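ok a few people asked what I do all day now that I've moved off the packing line, so: I teach robots to put away silverware. That's the job. Long thread, get a snack

the official word is teleoperation. I move a pair of controller arms, the two arms on the table copy me, and everything gets recorded – joint positions, cameras, all of it. One run through the task is one demo

this is the silverware table at Clendale, the task I've been on since February

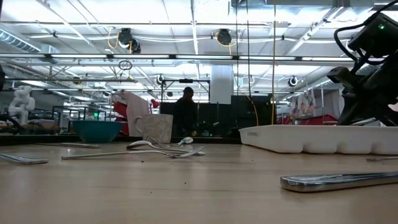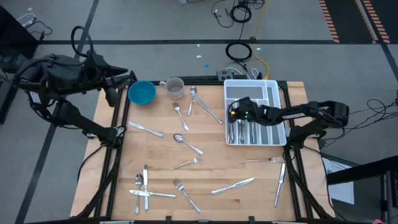 silverware table, cutlery all over and the white tray waiting for more of it

the goal sounds so dumb when I tell my family. Utensils on the table, utensils in the tray, right kind in the right slot. My mother has been doing this for free her whole life and would like to know where her paycheck is

we're at 1,465 demos for this task as of this morning. 596 of them are mine!! (yes I keep a tally, no there is no prize, yes I have asked)

the hardest thing to get used to is that I can't feel anything. You close your hand on a fork in your kitchen and your fingers tell you right away if you've got it. On our setup you get nothing back. You watch the fingers close and you look for the handle to shift a tiny bit, and then you lift and hope

and flat metal on flat wood is MEAN. There's no gap under a knife. My first week I just kept pushing down and the arm would complain and stop. Danilo Villanueva, who trained me, had me come in low with the fingers already almost closed, straddle the handle and squeeze slowly. Took me two days to stop stabbing the table

spoons are easier, the bowl end tips the handle up a little if you nudge it. Forks are fine. Knives can go live in the ocean

forks leaning on other forks are their own category. You grab one and the other one comes along for the ride, and now you have to decide on the fly – shake it off, or put both down and start over? We're told to do whatever we'd want the robot to do, so I put both down. Slower, but I don't want it learning to shake things

that's the part I find kind of spooky btw. It picks up your habits. I used to hover for a second over the tray before letting go, like I was double checking. Aileen Rivera trains the models and she came over one day and asked "who is the person who hovers" because the policy had started hovering. Reader, it was me

so now I try to move like I mean it. No dithering, no little circles in the air. If I need to think, I think before I hit record

stuff I get asked a lot:

"do you mess the table up on purpose" yes! Every demo starts with a fresh scatter. If you lay things out neatly you get a robot that only works for neat people. I do a sort of two-handed toss and then fix anything that landed off the edge

"why two arms" reach, mostly. One side of the table is a long stretch for the arm on the other side. You can pass a spoon across from one gripper to the other, and it feels amazing when it works. It doesn't always work

"is it like a video game" a little? More like eating with very long chopsticks while wearing oven mitts. The first 9 demos I ever did all got thrown out

"what happens to the bad ones" depends. If I drop a fork and pick it back up cleanly, we keep it, Aileen likes those. If I drop a fork on the floor we toss the demo. If I knock the tray sideways, also toss, and I say a word

ok the thing I wanted to get to. After the first 400 demos they trained a test version and let it run by itself with me sitting there next to the stop button. It went for a spoon, missed, backed up, tried again lower, got it. I yelled. Danilo thought something had broken

then it put the spoon in with the forks. And then a knife in with the forks. It really believed in that slot

the newer one is better about slots and still bad at knives, and I take that personally given who taught it

Sebastian team people, I see you in my mentions, and yes I know your group does towels. Towels are soft! Towels want to be picked up! Come do one shift of butter knives and then talk to me

tips if you're starting a job like this, from somebody who's only a little ahead of you:

fix your chair height before anything else. Your shoulders will go before your patience does

take the break when the break comes. My demos right before lunch are visibly worse, Aileen has shown me the plot and it was embarrassing

watch your own recordings. You think you're smooth. You aren't smooth

and talk out loud if it helps, there's no audio on ours (I checked, because of the words)

someone asked if we're hiring, the Colter site is, I think, at least they were on Thursday. They don't ask for a robotics background. I had seven years of packing boxes and Danilo says that's why my grip placement is decent. I'll find the link and put it below

back to the forks, shift starts in ten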